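Cleston launderette to reopen under residents' scheme

21 September 2025

The launderette on Halvorsen Road in Cleston will reopen at the end of September, two years after its last owner closed the doors. A residents' group has taken on the lease and raised £2,480 towards the first bills.

Since the closure, people without a machine at home have had to take their washing by bus to Wimwood. The journey takes 11 stops each way, and the Wimwood shop shuts at lunchtime on Saturdays.
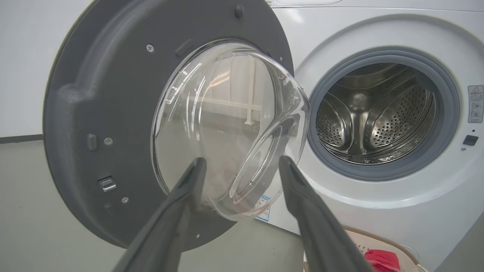 One Cleston tenant said she had given up on the bus by last winter and washed her sheets in the bath, which took most of a morning. She would use the new place weekly if the price stayed where the group had promised.

A wash will cost £2 for anyone living in the village and slightly more for visitors. Drying is charged separately. The group says it has fixed the price until next spring and will look at it again once the first electricity bills are in.

Opening hours will be 10 in the morning until early evening. Service washes, where bags are left at the counter and collected later, will be offered on a trial basis.

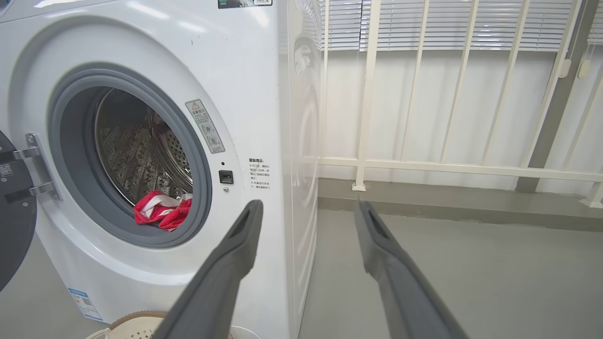 The parish council has agreed to waive its charge for the parking bays outside during the first three months. It turned down a request for a grant, saying its budget for the year had already been set.

Anyone wishing to help at the counter can leave their details at Grirnance Stores, next to the post office. Training will be given before opening.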